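Print this page | E-mail to a friend
Reading time: 4 minutes

Workshop tips: when the folding goes to the machine

Third one in the laundry-and-linens series. Last time was stain sorting, and the recipe for the oxalic rinse is still on the old page if you need it.

Quick background for new readers. I run the finishing bench at Tramthorpe, small linen service, restaurants mostly, plus two guest houses out at Preddale. Since May we've had arms doing part of the small flatwork. Napkins, bar cloths, polishing cloths. I get asked for tips more than I get asked for stain advice now, so, in no order:

Iron first, or don't bother. A cloth with a rolled hem or a curled corner goes wrong at the first pinch. We run everything small through the flat press and stack it face down on a board, weight on top, ten minutes. An old cutting board does fine as the weight.

Starch lighter than you would for hand folding. Stiff cloths skate. We cut ours by half and nobody at the restaurants complained.

One color at a time. Not for the machine so much, for YOU. If you're clearing a tray of mixed reds and whites at the end of a shift you will put one red in the white bin and find out on the next wash. Ask me how many pink napkins we own.

Floor under the cloth: keep it clean, wipe with a barely damp rag, then a dry one. No spray. Lint collects in any kind of groove or grout line -- old soft toothbrush, always toward yourself, then pick up the fluff with tape. Same trick works on your kitchen backsplash.

Cables. Don't tidy them tight. A cable that loops over a moving arm needs the slack, and the neat-minded person who zip-ties it flat is going to be the one on the phone to the supplier. Leave it alone.

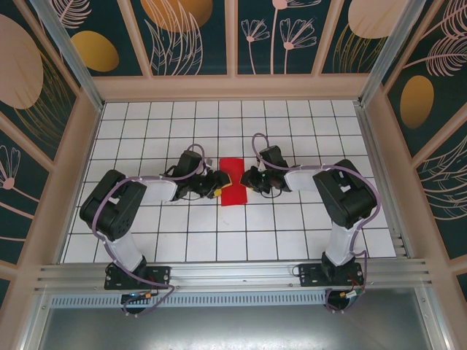
Takumi Shimada says his shoulders stopped hurting by the second month, and that he'd still rather fold the tablecloths himself than watch a pair of grippers take hold of a bar cloth all morning.

Which is fair. The watching is the part that wears people out. We did it wrong at first, one person parked beside the machine all shift, and everyone hated their turn. Now it's 40 minutes on and then swap to the press or the packing table. Write the swap times on the wall in marker. If it lives in somebody's head it dosen't happen.

More tips on the people side, as that's what I'd of wanted to read:

Keep a hand-folding bench. Full size, good light, not a corner. Big pieces still go there, so does anything embroidered, and when the arms are stopped for whatever reason you want folks who haven't forgotten the bishop's hat fold.

Log the rejects on paper. Clipboard, pencil on a string. We had 95 in one week and it was all one batch with bad hems -- sewing problem, not a folding problem. Would never have seen it without the clipboard.

Change the pay sheet BEFORE the machine starts. We were on piece rate. 2,839 cloths went through in the first full run and no one could say whose they were. Two weeks of bad feeling over that. We went to hourly and it settled down, mostly.

Teach everyone the stop button. Drivers too. First morning, before coffee.

Lotion. Press work dries your hands worse than folding did, and people are doing more of it now. Plain unscented, let it soak in before you touch linen or you'll get marks.

Stool height -- if you sit to load, hips a bit above knees. A folded bath towel on the seat if the stool won't go up.

That's all I have time for, van's here. Next page is getting candle wax out of damask, with the brown paper method.

Comments (4)

Drerenness: We went the other way, arms on the big stuff and hands on napkins. Regret it. Corners everywhere.

bravo_linens: Half starch is too little for cotton drill imo. Try three quarters. Otherwise yes to all this, esp. the clipboard

Marjie: Did you lose anybody when you switched to hourly? My two fastest folders would walk.

Reply from author: One. She was the fastest too, and I don't blame her. Should have offered her the training spot sooner, she'd of been good at it.

Print this page | E-mail to a friend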